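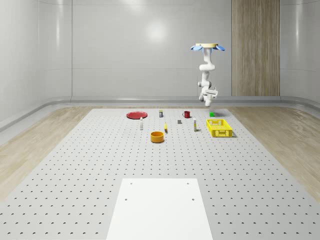 White perforated tabletop, plain white board at the near end.

Search the notebook Go

December, notebook entry by Cor Verbeke

Kanda additive in hide glue, second go. Callum came back from the supplier convinced that a capful of the stuff doubles the open time with no loss of strength. The leaflet says the same, with a graph that has no units on the vertical axis. I'd like to believe it. Gluing up the long bench slats in winter is a race and we usually lose.

Batch A: plain glue, soaked overnight, 582 g made up, held at 60 C in the Jardine pot. Batch B: same glue, same soak, same pot after cleaning, Kanda added at the rate on the bottle. Beech offcuts from the Worwood order, all planed this morning. Clamped one after another with a timer on the bench.

Open time first. Plain glue started to skin at 91 seconds on the first strip. With the additive it went to 114. That's better, and I'll admit it was easier to work with, but it is a long way short of double. Callum says the leaflet means double in a heated room. The leaflet doesn't mention a room. The door to the yard was open for part of batch A and I can't swear it was shut for all of batch B, so even the difference I did get is shaky.

Strength. Lewis broke the joints over the edge of the vise with the long lever, which is crude but we've always done it that way and at least it's the same arm every time. Plain joints: wood failure on nearly all of them, fibers torn right across. Kanda joints: a mix. Several let go in the glue line and left a shiny face on one side. Could be the additive, could be that those were the last strips and I was rushing the clamps. I was rushing the clamps.

Catriona looked at the shiny faces and thinks the glue had gelled before pressure went on. If she's right then the skin test is telling us very little, as it was still tacky to the finger when I closed those up. Worth keeping in mind before anyone quotes the 114.

Also not settled: whether a splash of plain water would do the same thing. The additive smells a lot like urea to me, and we have a tub of urea on the top shelf that cost next to nothing. Jeanie used it for years at Irnel and never called it a system.

To do
– Repeat with the yard door shut and a thermometer by the strips.
– Shuffle the order so the Kanda joints aren't all at the end.
– Third batch with urea. Jeanie to give me her old rate if she can find it.
– Wipe the lid threads on the Jardine pot, it took two of us to get it open.
– Ask the supplier what's on that axis.

Callum wants to order the big bottle while the offer is on. I've said no until the repeat is done. He has written his objection in the margin of the paper copy, and it's legible.

Strips are in the tray under the window, A on the left, B on the right. Please leave them alone, Lewis wants another look at the torn faces.

Contact the workshop | © Worwood Bench Shop | Back to top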